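Did the Print Quota Save Any Paper?
A report on the first semester of metered printing at Fostell College

Final project report, Research Methods in Social Science
December 2019

1. Why I picked this

In September the college switched on a print quota. Every student gets 200 pages a semester, counted by a system called Fokis, and after that each page is charged to the student account. The announcement said the point was to cut waste. A few weeks later a poster went up by the main doors of the Mansour Library saying students had already "saved 3319 pages." There was a drawing of a tree on it.

I wanted to know where the number came from. I had no strong feelings about printing when I started, and I am a light printer myself. What bothered me was the word "saved." You can count pages that were printed. You can't count pages that weren't, at least not without deciding how many would have been, and the poster didn't say who had decided or how.

So my question became: is there good evidence that the quota reduced paper use at Fostell during its first semester? My answer is that there may have been a drop, but the evidence the college has offered doesn't show it, and my own evidence only helps a little.

2. What the college counted

I asked the library's technology desk how the number was made. They were friendly about it and sent me a one-page summary from Fokis. The figure compares pages printed in the Mansour Library over the first weeks of this fall with the same weeks of last fall. This fall was lower by 3319 pages.

I see several problems with calling this a saving.

First, it covers one building. There are also printers in Billitetti Hall, where most of the writing and language classes meet, and those weren't on Fokis until well into the semester. For the first stretch of the fall, a student who wanted to print without using up quota could walk across the lawn and do it there. I know this happened, because I did it. If a lot of people did it, then some of the "saved" pages were simply printed somewhere else.

Second, last fall was an odd one to compare against. One of the big first-year courses still handed out its readings as files and told students to bring paper copies to section. This year that course uses a printed course pack sold at the bookstore. All of those pages left the library printers and moved to a print shop. They're still paper. They may even be more paper, because everyone has to buy the whole pack, including the chapters that get dropped from the syllabus in the last month.

Third, Fokis counts sides in a way that the old system didn't. A double-sided sheet is two pages in Fokis. The summary says the older numbers were "adjusted," but doesn't say how. I asked about this and was told the vendor had handled it. That may be fine. I just can't check it, and neither can anybody reading the poster.

3. What I did

I ran a short survey and I read the printed notices and emails about the quota. I also kept a log of my own printing, mostly to find out how annoying it is to keep a log.

The survey went out through two class lists and a flyer on the second floor of Mansour. I asked whether people had changed how much they printed, how they had changed it, where they printed, and whether they knew how many pages they had left. There was an open box at the end for anything else.

I planned to interview 15 students as well, from different majors. I did interview them, but I found them mostly by asking people who had answered the survey, so the two groups overlap. I would do this differently if I did it again. People who answer a survey about printing are people who have opinions about printing.

4. What people told me

Most of the people I interviewed said they print less than they did last year. I wrote that down, and then I started asking a follow-up question, which was how they knew. Hardly anyone had a clear answer. Some said they just felt like they did. Two had looked at their balance in Fokis, but since there was no balance last year they had nothing to compare it with. I don't think anyone was lying. When there has been an email telling you that good students print less, it's easy to remember yourself as one of them.

The more useful answers were about how people got around the limit. These came up again and again:

Shrinking readings so that four pages fit on one side. This does use less paper, but several people said they couldn't read the result and went back to the screen, or printed it again at normal size.

Printing at home or at a job. One student has a parent with an office printer and brings back a stack after every visit.

Borrowing. Seniors in majors with few papers have pages to spare and will print for a friend, sometimes in trade for coffee.

Taking photos of a classmate's printout and reading it on a phone.

Only the first and the last of these could lower the total. The others move the paper around. The quota can't see a printer at somebody's mother's office, and neither can the poster.

There was one group for whom the quota clearly did change something, and it wasn't a group the announcement mentioned. Students in the language classes have to hand in drafts on paper, sometimes three or four drafts of the same essay. They told me they were out of pages by midterm. They pay for the rest. Meanwhile a math major told me he had used almost none of his. If the aim was to cut waste, it's strange that the people paying are the ones who were told to print by their own instructors.

5. The argument for the quota

I want to be fair here. A limit does make people stop and think before they hit the button, and the people I talked to mostly agreed with that. The old system had no limit at all, and the tray next to the Mansour printers was always full of jobs that were never picked up. Under Fokis you have to tap your card at the machine before it prints, so a forgotten job never comes out. It seems likely to me that this cut real waste.

But tapping a card isn't the quota. It came in at the same time, through the same software, and the college has credited everything to the page limit. If the card tap did most of the work, the college could keep it and drop the limit, and the language students wouldn't be paying. No one can tell from the present data which one mattered, because both were turned on together. A simple fix would have been to start the card tap in September and the limit a semester later. I suggested this to the technology desk as something to try with the next change, and was told it was an interesting thought.

6. What would count as good evidence

The easiest measure is the dullest one: how much blank paper the college buys. Paper is ordered centrally, by the case, for all buildings. If students and staff are using less, the orders should go down, and it won't matter how Fokis counts a side. I asked for the orders and was told they aren't broken out by student and office use. Even so, I would trust the total more than I trust the poster.

I was able to find one old order sheet, posted with some budget documents, for 2000 sheets of colored cardstock. This was of no use to me, but I mention it to show that the records exist and that somebody writes them down.

The second measure would be what gets thrown away. Paper in the recycling and the trash is paper that somebody used, no matter which printer it came out of or which student's quota it was charged to. A bag weighed at the end of the week, in the same few rooms, for a full year would tell us more than the software does.

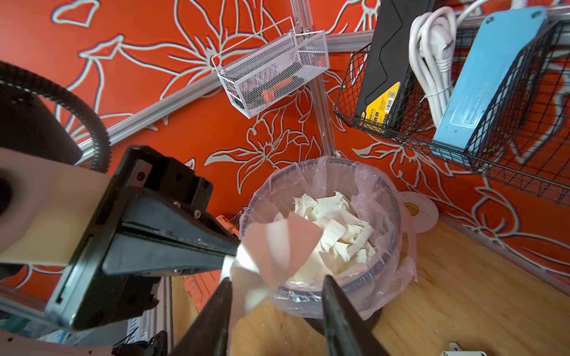

Weighing has its own problems. Course packs go home in backpacks and get thrown out in the summer, and office paper would get mixed in with student paper unless the rooms were chosen with care. I'd still rather argue about those problems than about the poster, where there is nothing to argue with except one number and a tree.

7. Limits of this report

My survey was small and people chose whether to answer it. My interviews leaned toward students who spend time in Mansour. I didn't get to see the full Fokis data, only the summary, and I didn't talk to any faculty. My own log showed that I printed more this fall than I would have guessed, mainly drafts of this report.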